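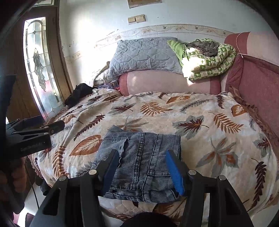 Folded denim between the finger pads, on the leaf-print cover.

Folding jeans with the hand-held gripper: working notes

These tips are for anyone recording laundry examples at home for the Usturex folding set. They assume the tool is already paired and charged.

Surface. A bed or wide sofa is fine. Pull the cover straight at the start of a session, then leave it alone. Some bunching under the garment is acceptable and gives the model something to cope with. A patterned cover is also acceptable; do not swap it for a plain sheet halfway through a batch.

Light. Direct sun on pale fabric washes out the stitching. Late morning tends to be the worst at a south window. Draw a thin curtain or turn the garment so the hems fall outside the bright patch.

Starting position. Lay the jeans flat, one leg over the other, waistband to the left. Vary the angle a little between takes. If every take begins the same way, the policy learns the starting position along with the fold.
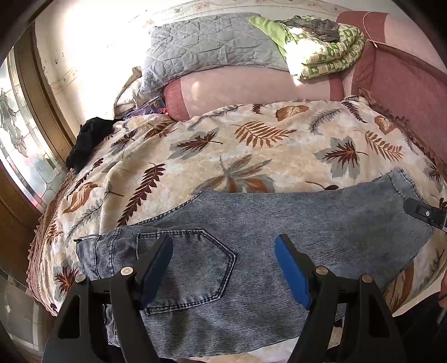
Jeans laid across the quilt, back pocket up.

Grip. Take denim at a single layer where possible. Side seams and waistbands are stiff and tend to spring out of the pads. Close slowly, pause, then lift. For the last fold the stack is thick, so open the jaws fully before the approach.

Loose corners. Leave them unless the task sheet asks for a tidy pass. A correction made by bare hand spoils the take. A correction made with the gripper is useful — keep it, and tag it as a recovery.

Length. Stop at 100 seconds. Longer takes are cut by the Tessier uploader and the final fold is lost.

Batches. Do 4 takes per garment, then change garment. The Elier review of our first 3,970 takes found that almost all the failed grasps were on waistbands, so a few extra waistband grips per batch are welcome.

Cleaning. Lint builds up on the pads and reduces friction. Wipe them with a barely damp cloth between garments and let them dry. Check the pivots for thread at the same time.

Pad replacements are ordered through the Ornness parts page, in pairs only.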